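The Ferry Key

Kazimír Šimek had the key to the ferry office for thirty-one years and gave it back in August, in an envelope, with the number of the lock written on the front: 377.

The woman at the town hall asked him to sign for it. He signed. She asked if there was a spare and he said no, the spare went into the river when Shoaib Virk was still a deckhand, and she wrote that down too, though he had not meant her to.

Then he walked home the long way, past the landing. The boat was tied up on the far side. The new bridge at Esitz had opened in the spring and the town had run the ferry through the summer for the people who wanted one last ride, and now there were no more of those. The ticket window had a board over it. Somebody had already written a phone number on the board.

His wife had been dead six years. His daughter lived in Paltodik and called in the evenings, usually while she was cooking, so that he heard pans and water and her telling the boy to sit down.

"So what did you do today," she said.

"I gave the key back."

"Was there a party?"

"There was a form."

She laughed, and then she said, "Dad, come for a while. Adeel says so too."

Adeel Marwat was her husband. He was a quiet man who repaired elevators, and Kazimír had never found a thing to say against him except that he drove too slowly. He told her he would think about it. After the call he washed his plate and the one fork and sat on the back step until the bugs came out.

In the morning he woke at ten to five. The first crossing had been at five thirty. He lay there and listened for the diesel, and there was a truck on the road, and then there wasn't.

He got up and made coffee and took it down to the landing, in the cup, without a lid. Shoaib Virk was there already. He was sitting on the low wall with his jacket on.

"You too," Shoaib said.

"I was up."

"I've been up since four. My wife told me to go be awake somewhere else."

They looked at the boat across the water. It had a tarp over the wheelhouse now. Shoaib had been captain for the last 15 years, and Kazimír had sold the tickets and kept the log, and in all that time they had never once gone fishing or eaten supper together. They had talked across a window, or across a deck, for two or three minutes at a time.

"Who's got her?" Kazimír asked.

"Man named Renaud. Mathis Renaud. He wants to put her on the lake at Okisier and sell lunches."

"She won't like a lake."

"That's what I told him. He asked me what I meant by it and I couldn't say."

Kazimír drank his coffee. It had gone cold on the walk. He said his daughter wanted him to come to Paltodik, and Shoaib asked if he was going, and he said he didn't know what he would do there.

"What do you do here?"

He didn't answer that. A heron came down at the edge of the reeds and stood. After a while Shoaib said he was supposed to take the boat up to Okisier himself, as a favor to Renaud, who had never handled her. It was two days by the river with a lock in the middle. He needed somebody for the lines.

"I sold tickets," Kazimír said.

"You watched me tie up every half hour. You know how it goes."

They left two mornings later in a light rain. Kazimír had packed a bag with a sweater, his razor, a loaf of bread, and the last logbook, which the town hall hadn't asked for. He put the book on the shelf in the wheelhouse where it could stay dry. Shoaib saw it and moved his thermos over to make room.

He was bad with the lines. At the lock he threw the first one short and it went in the water, and the lockkeeper, a young man named Usman Kazmi, waited with his hands in his pockets while Kazimír hauled it back in and tried again. The second one reached. Usman dropped it over the post and asked where they were headed.

"Okisier."

"That's the ferry, isn't it? From down at the landing?"

"It was."

"My mother took me on that. We went over to see my aunt and I threw up." He looked the boat up and down. "I thought it was bigger."

The gates closed behind them and the water started to rise. It took longer than Kazimír had expected. He stood with the wet line in his hands, taking in the slack the way Shoaib had shown him, and watched the wall go down past him, black and green and then gray where it was dry. At the top Usman handed him the line and said to have a good trip. Kazimír thanked him. He went in and wrote in the logbook: Lock, 11:40. Passengers, 2.

"We're crew," Shoaib said, reading it.

Kazimír crossed it out and wrote: Passengers, 0. Crew, 2.

They tied up for the night below a grain elevator with SIDDIQUI painted down the side in letters taller than a house. They ate the bread with some cheese Shoaib's wife had sent. There was one bunk and they tossed a coin for it, and Kazimír lost and slept on the passenger bench with his bag under his head. He had wiped down that bench, or one of the four like it, most nights of his working life. He had never noticed that it was too short for a man to lie on.

He woke at ten to five. The diesel was already running.

"I figured you'd be up," Shoaib said.

Renaud met them at the dock in Okisier in the middle of the afternoon. He was younger than they had expected and wore good shoes. He walked the length of the boat twice and asked about the bilge pump and the deck plates, and whether the horn worked. Shoaib let him try it. People on the shore turned around, and Renaud did it again.

He had the papers ready and a check for the fuel. He also had two donuts for each of them from the place across the street, and they sat down at a table there to finish the business.
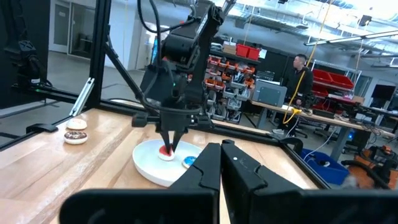 Red frosting and blue, at the table in Okisier.

Kazimír ate one and wrapped the other in a napkin for the boy.

"You should have something from her," Renaud said. "Either of you. The bell, if you want it. I'm putting in an electric one."

Shoaib said his wife wouldn't have a bell in the house. They both looked at Kazimír.

"There's a brass plate by the ladder," he said. "With the registration on it. 829."

"I need that one for the inspector."

"Then no, thank you."

Renaud thought about it. He said the inspector came in the spring, and after that she would have a new number, and if Kazimír wanted to leave an address he would take the plate off and mail it. He pushed a pen across the table. Kazimír held it for a moment and then wrote down his daughter's street in Paltodik, and the apartment number, and underlined the number so it wouldn't be missed.

Shoaib read it upside down and didn't say anything.

There was a bus back at six. They waited for it on a bench across from the water, and from there they could see the boat at the dock and Renaud going around her with a tape measure, writing on his hand.

"You left your logbook on the shelf," Shoaib said.

"I know."

"You want me to run back for it?"

"It has pages left," Kazimír said.

The bus was late. He called his daughter from the bench. She was cooking, and he could hear the pans. He asked her whether the boy still liked donuts, and whether there was somewhere to put a bed.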